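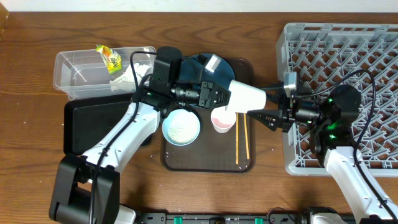 Figura 2. Vaso blanco tumbado entre dos pinzas negras, sobre una mesa con veta de madera.

4. Esperar el autobús también es viajar

Llego por fin a la parte que más ganas tenía de escribir, la de las esperas. En la sección anterior conté cómo elegí la ruta de Irkau a Farnmont y por qué descarté el tren, así que no lo repito. Lo que me interesa ahora es lo que hace la gente con mochila cuando el autobús no viene, que en esa línea es casi siempre. Cuando empecé el trabajo de campo, en octubre, pensaba que las esperas iban a ser el relleno del cuaderno, unas líneas entre trayecto y trayecto, y de las 82 entradas que acabé escribiendo la mayoría están escritas sentada en un bordillo, en un banco o encima de mi propia mochila. Me costó un par de semanas darme cuenta de que ahí tenía el artículo.

4.1. El horario que circula de boca en boca

Huveck, la compañía que cubre la ruta, cuelga un horario en la estación de Irkau y otro distinto en la de Farnmont. Las salidas de la mañana coinciden, las de la tarde no. Cualquiera que lleve allí dos noches lo sabe y te lo explica sin que preguntes, con mucho entusiasmo además, porque saber el horario bueno da cierto estatus (yo misma lo hice al tercer día con una pareja recién llegada y me sentí importantísima). Laaksonen llama a esto «información de litera», y me gusta el término aunque yo lo usaría de una forma más amplia que él. En sus entrevistas el consejo pasa de cama a cama, de noche, entre gente que ya se ha presentado. En las mías pasa sobre todo en la parada, a las seis y media de la mañana, entre personas que no se han dicho el nombre y que en muchos casos no se lo van a decir nunca.

Hanne Hakala, que llevaba cinco semanas subiendo y bajando por el valle cuando la entrevisté, me lo resumió así: «El cartel lo miro para saber de qué humor está la compañía. La hora se la pregunto a quien tenga las botas más sucias». Otras cuatro personas me dijeron algo parecido con menos gracia.

También hay errores, claro. El rumor de que existía un autobús directo a las 16:00 me lo encontré en tres alojamientos y en un grupo de mensajes, y no hubo manera de dar con alguien que lo hubiera cogido. Yo fui a esperarlo dos tardes. La segunda éramos seis en la acera, todos con el mismo dato, y acabamos compartiendo una furgoneta hasta el cruce. De aquella tarde salen dos de las entrevistas largas, o sea que muchas gracias al autobús de las cuatro – exista o no.

4.2. El precio de no esperar

La alternativa es la furgoneta compartida. El precio que más oí fue de 2,000 por asiento hasta Farnmont, frente a los 1,000 del autobús, y con lluvia subía a 3,000 sin que a los conductores les temblara la voz. Doy las cifras en moneda local y tal como me las dijeron, porque regatear forma parte del asunto y casi todo el mundo cuenta el precio que le dejaron, que suele ser bastante mejor que el que pagó. Salminen ya avisaba de este sesgo en su trabajo sobre los barcos del lago y propone pedir el recibo. Yo lo intenté. En una furgoneta en Irkau a las siete de la mañana no hay recibos, y el conductor se rió tanto que me dio vergüenza volver a pedirlo.

Lo curioso es que el dinero aparece poco como motivo. Esperaba oír eso de «cojo el autobús porque es más barato» y lo oí, sí, pero casi siempre como coletilla. Lo primero que me decían tenía que ver con la ventanilla, con poder estirar las piernas en la parada del puente o con que en la furgoneta se marea uno muchísimo (doy fe, las curvas después del puente son tremendas). Hubo quien me habló de la furgoneta como de hacer trampa. Un chico que viajaba con una guitarra sin funda me dijo que si pagaba el asiento rápido luego no le sabía igual el pueblo. Yo en el cuaderno puse al lado «exagerado», y dos días más tarde, bajando yo en furgoneta con prisa y enfadada, taché la palabra.

4.3. El banco del Toivonen

El albergue Toivonen tiene un banco en la puerta, a la altura exacta donde para el autobús, y buena parte de lo que cuento en esta sección pasó en él. Caben cuatro personas si se llevan bien. Hay una norma no escrita por la que quien se marcha ese día tiene derecho a sentarse y quien se queda está de pie, y vi cumplirla hasta a gente que acababa de llegar y a la que nadie se la había podido contar. Öberg describe algo semejante en los refugios de montaña, con las sillas más próximas a la estufa, y lo interpreta como una cortesía de despedida. No estoy del todo de acuerdo. En el Toivonen el que se va suelta información en el banco, de dónde se come bien, qué camino está cortado, qué habitación pedir, y los que están de pie escuchan. Me parece más un intercambio que una cortesía, aunque reconozco que yo iba con la libreta abierta y eso anima a hablar a cualquiera.

Hertta Vainio, que leyó un borrador de estas páginas, me hizo una objeción que comparto a medias: mi material viene de una temporada tranquila, y con el banco lleno a lo mejor la norma se rompe enseguida. Puede ser. En verano no he estado y no quiero hablar de lo que no he visto. Sí tengo una mañana con mucha gente, la del mercado de Farnmont, y aquel día el banco lo ocuparon las mochilas y los dueños se repartieron por la acera, con lo que la norma ni se cumplió ni se dejó de cumplir. La entrada de esa mañana es cortísima porque estaba intentando no perder el sitio en la cola.

Me queda una cosa suelta, la de las esperas de noche. Tengo solo tres y en dos de ellas me dormí, así que las dejo fuera del análisis y las recojo en el apéndice junto con las notas del trayecto de vuelta.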